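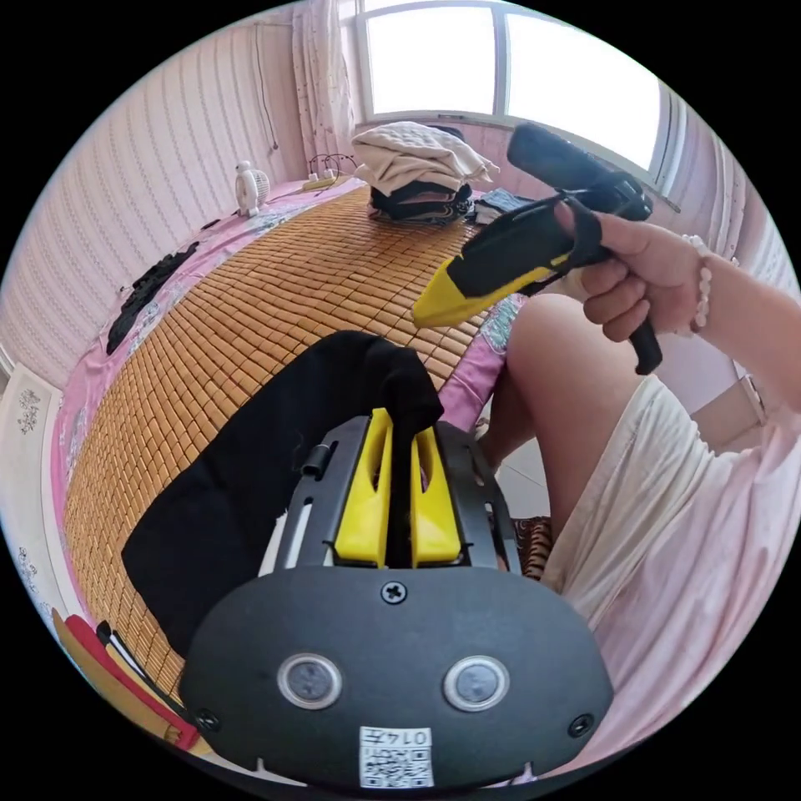 Jernetti is teaching robots to fold the laundry, and the lessons are happening in ordinary bedrooms! Ludmila Skála and her team in Rorkilcombe have recorded 63 folding runs since May, each done by a person working a pair of hand-held grippers. Black cloth on a bamboo mat is a tough one, with yellow fingertips pinching a fabric that bunches and slides wherever it likes. 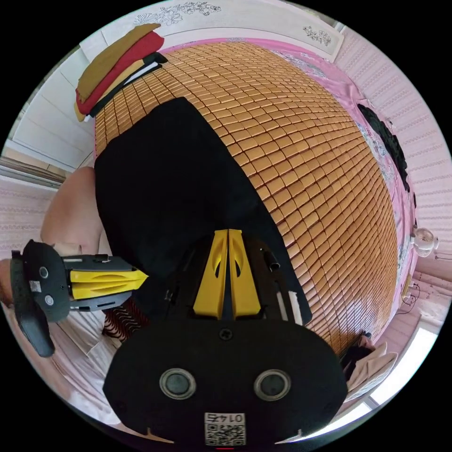 Skála hopes to have eight homes on board by spring, and trousers are next on her list. "I love watching people find their own way to fold," she says.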